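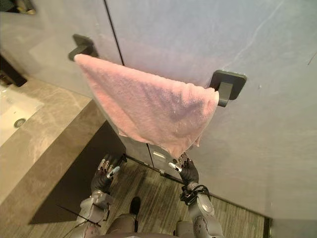 Fabric softener on towels, yes or no?
Forum: Laundry & Linens

marlo_k
Okay, settle something for me. I grew up in a softener-on-everything house and my towels have always been fluffy. My new roommate says I'm ruining them and that softener makes them quit soaking up water. She uses white vinegar and our whole laundry room smells like a salad. Who's right?

tubthumper70
Your roommate. Softener leaves a coating on the loops. I quit two years ago and my old Grosex bath sheets dry me off again — took four or five washes to get there.

pinecone308
Gonna disagree. I've used softener on terry forever, half the amount on the cap, every third wash. No problems. I think people pour in way too much and then blame the product.

marlo_k
Every third wash! I never thought of skipping. I go by the fill line, so I'm probably in the "way too much" group.

dryer_lint_dan
Careful with vinegar every single load, it's not great for the rubber seals in some washers. My Andus manual says not to do it at all. I use a smaller scoop of detergent and an extra rinse, and that did more for my scratchy towels than anything.

tubthumper70
I've got 228 loads on a Zener with vinegar (it has a counter, don't judge me) and the seal is fine.

dryer_lint_dan
One washer isn't proof of anything, but glad it's holding up.

pinecone308
Also shake them out hard before the dryer and pull them while they're a tiny bit damp. Mine finish on the bar and they come out softer than the ones I bake to death on high.

marlo_k
Huh, mine feel like cardboard if I air dry them. Maybe that's the detergent too. Going to try the extra rinse with no softener for April and see who gets to gloat. She's already being smug about it.

tubthumper70
Wash the new ones separately at first or you'll be picking fuzz off your jeans for a week. Ask me how I know!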